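Working Procedure: Person and Two-Arm Cell Sharing a Garment

Document 1143, Lavlow garment cell
Last revised May 29, 2022

This procedure covers tasks in which an operator and one or both arms hold the same piece of clothing. It applies to every operator trained on the Lavlow cell. Tasks that run with no person at the table are covered by the Nundov checklist.

Before you start

1. Confirm that the cell is in shared mode. The speed limit for shared mode is 155 mm/s at the gripper. Do not raise it for a single task.

2. Test both stop buttons. Press each one, confirm that both arms hold position, then release and reset. Enter the result in the Amevex log.

3. Check cable slack on each arm. Move the arm through its full reach and watch for any point where the cable pulls tight or drops onto the work area.

4. Remove rings, watches and bracelets. Loose sleeves must be rolled above the elbow.

Standing position

5. Stand on the far side of the table, facing the arms. Keep both feet on the floor and do not lean over the table while an arm is moving. Place the basket within reach of the arm that will use it.

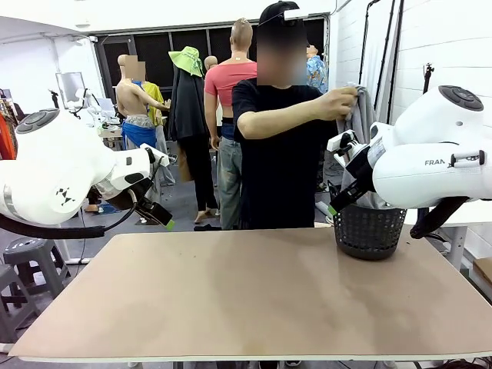 Operator at the far side of the table, garment held by an upper corner, one gripper in the basket.

6. Hold the garment by an edge or corner, with the fingers on the outside. Leave enough cloth between your hand and the gripper that either can move without pulling the other.

7. Never wrap cloth around the hand or wrist. If the arm retracts, you must be able to let go by opening your fingers.

8. Do not reach into the basket while a gripper is in it. Wait until the gripper is clear of the rim and the arm has stopped.

Hand inside the garment

Some tasks require the operator to put a hand inside a leg or sleeve to open it or turn it. The hand is then partly hidden from view and takes longer to withdraw, so the following limits apply.

9. Let the gripper close on the cloth first. Insert your hand only after the arm reports a hold state.

10. Enter from the end farthest from the gripper jaws. Stop before your fingertips reach the gripped section.

11. Make a loose fist when pushing against a cuff or waistband. Spread fingers can catch in loops, tabs and drawstrings.

12. Limit each insertion to 9 seconds. If the garment is not open by then, withdraw and start again.

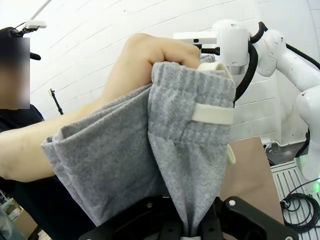

Releasing the garment

13. Withdraw your hand completely before giving the release command. A release with a hand still in the cloth is logged as a deviation.

14. Step back from the table edge and wait for the arm to return to its rest pose.

15. After 4 deviations in one shift, stop work and repeat the Akbulut refresher before using the cell again.

Records

Log the garment type, the arm used and any stop event at the end of each run. Stop events with contact must also be reported to the cell supervisor before the next run. The next review of this procedure is due in September.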